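Furniture and carpet care: frequently asked questions

Durkness Serviced Rooms, tenant help pages
Last updated July 21, 2024

These are the questions the front desk gets most often about looking after the furniture and floors in the rooms. If yours isn't answered, write to Ieva Priedītis at the front desk or ring extension 30.

What can I use to clean a dark tabletop?

A soft cloth, slightly damp, with a drop of washing-up liquid if there is grease. Wipe the whole surface in one direction and go over it again with a dry cloth. Please don't use spray polish. It leaves a film that picks up every fingerprint, and it takes several washes to get off.

I've wiped it and it still looks smudged. Is it damaged?

Usually not. Dark finishes show marks that you would never notice on a pale one, and they look worse with light coming from the side. Try a clean microfibre cloth, dry, before anything stronger. If a mark is still there after that and you can feel it with a fingernail, it is a scratch and you should report it. Small scratches are not charged for.

Can I put hot drinks or wet things straight on the surface?

Use a mat for hot drinks. Cups, tins and metal pots with a wet base can leave a ring if they stand overnight, so lift them and dry underneath at the end of the day. Mats are kept in the kitchen on each floor, in the drawer under the kettle.

How do I clean the metal edge strips?

The same damp cloth will do. Run it along the strip and not across it. Don't use scouring pads or cream cleaner on metal trim, as both leave fine lines that can't be polished out. If dust has settled where the strip meets the panel, a dry paintbrush gets it out. 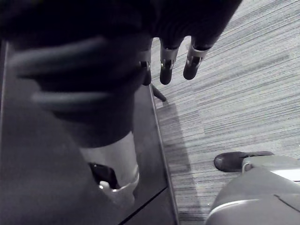 Seams between panels need the same treatment. Crumbs and grit work their way in, and once they are in, a wet cloth only pushes them further down. Brush first, then wipe. Don't scrape along a seam with a knife or a ruler.

An edge strip has come loose. Can I glue it back?

Please leave it and tell us. The strips are fitted with a contact adhesive, and most household glues go hard and lift again within weeks. Ekkachai Intarasuk does the repairs and can normally see to it on his next round. Put a bit of masking tape over the loose end in the meantime so that sleeves don't catch on it.

How often are the carpets vacuumed?

Twice a week in the shared rooms and once a week in the private ones. If you would like it done more often, there is a vacuum cleaner in the cupboard on each landing. Put it back with the flex wound up.

The carpet looks streaky after vacuuming. Why is that?

On a carpet with a line in the pattern, some of the streaks are the pattern itself. The rest come from the pile lying in different directions. Finish with long passes that follow the line and it will look more even.

What should I do about a spill?

Blot it with kitchen paper straight away and keep blotting until the paper comes up dry. Then use cold water, a little at a time. Don't rub. For coffee, ink or anything oily, ring the desk before you try a product of your own. A spot treatment is free. Replacing a section of carpet costs £100, and we only do that when nothing else has worked.

Can I move the furniture?

Light pieces, yes. Lift them and don't drag them, because table feet pull the loops out of a carpet. Cabinets and anything with a cable running to it should stay where they are until Ekkachai has looked. For heavy pieces please give us 3 working days' notice.

There are dents in the carpet where a table used to stand.

Leave a damp cloth on each dent for an hour, then lift the fibres with your fingers or the back of a spoon. Older dents may need a second go.

Who do I contact about a deep clean?

Gintarė Dzene books these. The main round is in May, and extra cleans can be arranged at other times for a fee. Give your room number and say which items need doing.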